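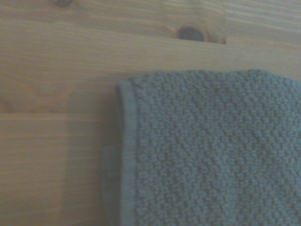 Towel folding for the student challenge: arm keeps grabbing only the top layer
posted in School Clubs and Competitions by biltby_mom

Hi all! I help out with the robotics club at our middle school in Distthorpe and we signed up for the household chores challenge this November. The kids picked towel folding (of course they did, I voted for stacking cups). We get 100 points for a clean fold in half and lose 2 for every inch the corners are off.

Our trouble is the second fold. The towel is gray-blue terry, already folded once, and when the arm goes in for the corner it pinches the top layer and leaves the bottom one sitting there. We've run it 19 times and gotten maybe a third of them right. The kids are using the Solis kit with the wrist camera. They also think the knots in the pine table are fooling the corner finder, but I can't tell if that's real or just a guess. Any ideas before we go buy a different towel?

karppinen_fan
Had the exact same thing last year! Don't buy a new towel, the judges bring their own anyway and it's usually terry. What helped us was going in lower and from the side, so the bottom finger slides along the wood under both layers before you close. We had been coming straight down, and with those fluffy loops you just get a pinch of fluff. Slow it way down for the last inch too — ours was plowing the edge and bunching it up.

About the knots, that could be real. If your corner finder goes by dark spots, a knot looks pretty tempting. Have the kids save the picture from each try and mark where the program thinks the corner is. Ten minutes of that and you'll know. Also check the hem side. A flat woven hem is smoother than the rest and ours grabbed much better there.

sock_drawer_2279
just put a plain sheet over the table, worked for us

karppinen_fan
Check the rules before you do the sheet thing, at our event you had to use the table as is. And the sheet slid around with the towel when we tried it at home!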